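2025-01-31, Giltgate, curtain corner

Finally got to the white desk today! I've been meaning to since December, when the Melar samples came in and everything small and loose in the room started drifting onto it. Two bags of old receipts went out, plus a box of Jirkeck catalogs (170 pages each, and I kept exactly one). Wiped the top down twice with the glass cleaner and it still shows every fingerprint, so I may try the other stuff next time. 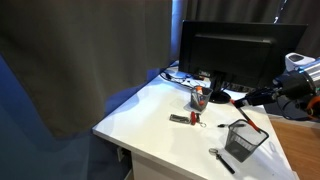

White desk, with the multi-tool, the red keychain and the pen holder.

The little black connectors by the monitor still need sorting. I don't know which ones go with what, so please don't toss any until I've been through them (20 minutes, tops, I keep telling myself). I'd like the cables tied up too, and the curtain hem pinned so it quits flopping over the corner of the desk.

Need to buy: 5 velcro ties, a shallow tray, more of those orange-capped markers. If the red keychain is yours, come get it!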